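To: nakstead-old-houses
Subject: Re: Re: matching white for the back bedroom

> I have one wall left to paint and the white I used on the other
> three has been discontinued. It was Robles, in the flat finish,
> and the store in Drodonton says Ular makes the same color under
> a different number. Has anyone tried it? I could also just hang
> lining paper over the whole room and start again, but I'd like to
> be done by October. I can send a snapshot of the wall if that
> helps with the matching.

I have tried it. I have tried all of it, in a hallway, over one very long winter, and I still notice the join every time I carry laundry upstairs.

Ular 158 is what Drodonton will sell you as the replacement for Robles. On the card they look the same. On the wall, 158 has a little more gray in it, and you will see it best at 4 in the afternoon, when you are tired and have put the ladder away. If your last wall is the one with the window in it, go ahead. It sits in its own shade all day and you could paint it almost anything pale. If it's the wall across from the window, buy enough for two walls and repaint the one next to it, so the change falls in a corner where it can pass for shadow. A lot of my house passes for shadow.

Before you do anything, paint a sample on a piece of lining paper. Two coats, right out to the edges, no white border, because a border makes every white look dirty. Tape it up for a couple of days and move it twice. I did twelve of these before I settled, and my family stopped coming into the hallway.

On papering over the whole room: the 720 grade is far too heavy for a bedroom with decent plaster, and it fought me at every seam. If you must, get the thin one. You'll still have to paint it, so you will be back at the counter in Drodonton with the same question and glue in your hair.

One more thing about flat finish. It marks if you lean on it, and it polishes if you scrub the mark off, so you can choose between a smudge and a shiny patch shaped like your hand. I sand mine with a worn piece of 200 and touch up with a nearly dry roller — a brush leaves a stripe you'll be able to find in the dark. 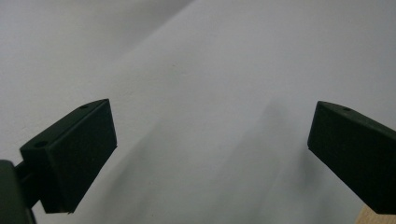

Snapshots won't settle a match, I'm afraid, and I'd keep yours for the scrapbook. Any flat, pale surface does the same thing to a camera. Look at how far one stretch of off-white can wander: a cool, slightly blue gray where it's brightest, a darker gray toward the upper left, and a smudgy patch of shadow low in the middle that doesn't have an edge you could put a pencil line on. Take that to the paint counter and they could hand you three different cans, and defend each one. I couldn't tell you from it whether I was looking at paper, cloth or paint, and I've spent more time staring at white than is good for a person. Bring them a chip instead. Pry off a piece the size of a quarter from behind the radiator, where the color hasn't faded, and ask them to mix to that. They'll sigh. Mine did it anyway, and the second can was close enough that I stopped at the top of the stairs.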